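Puser cell: setup and maintenance notes

README for the bin cell at Nandside. Last revised 1 March 2019.
Maintainer: Evdokia Chatzigeorgiou. Mechanical: Filippos Tsoukalas. Logging and data: Evangelia Vrettos.

Scope

These notes cover the arm, the bin, the fixed camera and the reset procedure. Training code and grasp labels are in a separate repository and have their own README. Read the section on cables before moving the arm for any reason other than a normal run.

Contents of the folder

cell.yaml: joint limits, home pose, bin frame
camera.yaml: intrinsics and the camera-to-base transform
check_floor.py: touches off on the bin floor and writes the height to cell.yaml
runs/: one subfolder per run, 313 in the current release
changes.txt: hand-kept log of anything touched in the cell

Runs recorded before the February rework use the old bin frame. They load without errors but the block positions come out shifted. Use cell_old.yaml for those.

Starting the cell

1. Check that the e-stop on the table side is released and the one at the desk is pressed.
2. Power the controller and wait for the ready state.
3. Start the camera node, then the logger. The logger takes its clock from the camera node and exits if the node is missing.
4. Release the desk e-stop. Jog the arm to home in manual mode at reduced speed.
5. Run check_floor.py with the bin empty. If the result differs from the stored height by more than 2 mm, stop and look at the bin mounting.
6. Load the blocks and start the run.

Cables and fittings

The wrist cables have to reach the lowest pose in every corner of the bin without pulling. After any change to the cable run, jog through all four corners by hand and look for rubbing against the wrist housing. Replace cut or brittle ties one at a time so that the loop keeps its shape.

Push-in air fittings: pull gently on each tube. A tube that slides gets its end cut square and reseated. If it slides again, replace the fitting. Spares are in the drawer marked Ellness.

Do not swap the gripper sensor lead for a longer one. Orestis Chrysikopoulos tried this in February and the slack caught on the bin rim at the second pose.

Fingertips

Inspect at the start of each shift. Wipe with a dry cloth only. Change them as a pair, then repeat check_floor.py. The new floor height must be entered in changes.txt with your initials.

Bin position

The bin is held against the tabletop by clamping. Tape on the wood marks the reference position.

1. Loosen the clamp and slide the bin back to its reference position by the tape.
2. Seat the clamp jaw on the bin's corner with the pad under it.
3. Tighten by hand. No tools. The sheet metal bends.
4. Push on the opposite side. If the bin moves, repeat from step 1.
5. Clear any blocks from the bin floor and run check_floor.py.

Do not lift the tape to clean under it. If a strip comes up, stop and ask Filippos to set the bin from the drawing.
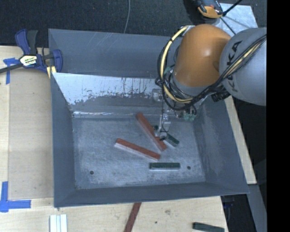 Resetting between runs

Send the arm home and press the desk e-stop before reaching into the bin. Take out all blocks, including those that have ended up under the rim. Load the next set from the run sheet. Blocks that are not on the sheet stay outside the bin.

Known problems

Reflections from the sloped walls give false depth points near the edge of the floor. The filter in camera.yaml removes most of them. Do not repaint the walls; Konstantinidis supplied the bin bare and the older runs depend on it.

A restart takes about 2 minutes if the controller was shut down cleanly, longer if not.

Contact

Faults during a run: Evdokia. Access to the data: Evangelia. Changes to the safety circuit: Charalambos Sfakianakis only.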